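Bench rules, spill tasks (please read, esp. Hollenstein crew)

Quick one before the July review. Thảo Dương rewrote the liquids section of the arm handling rules. It's 3 pages now, was 9. Main points:

Speed cap goes on before any open cup is on the bench. Not after. Cable check first, every run, and log it under your own name. Hands stay out until the arm is in hold, even if its only a drip.

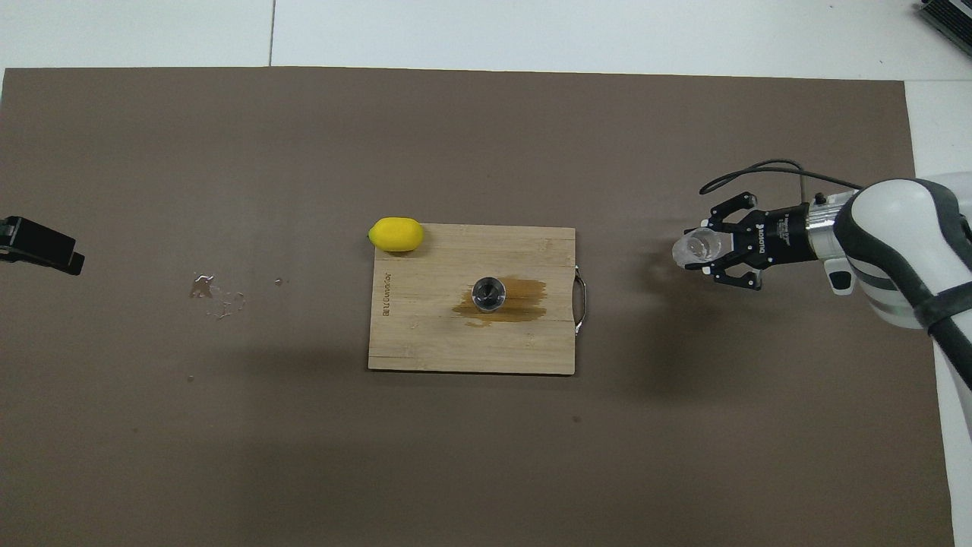 Glass cup tipped in the gripper, spill on the board, more liquid on the mat.

Any liquid outside the board = stop and log it as a stray spill. Size dosen't matter. Photo first, wipe second. Rendodbridge has been wiping first and we lose the record.

Glass is still allowed under the new rules. Chipped glass isn't. Bin it.

Fondov people: your old checklist is void as of May 6, 2025. Questions to Aníbal Bettencourt, mornings best. Signed copies back to him too pls.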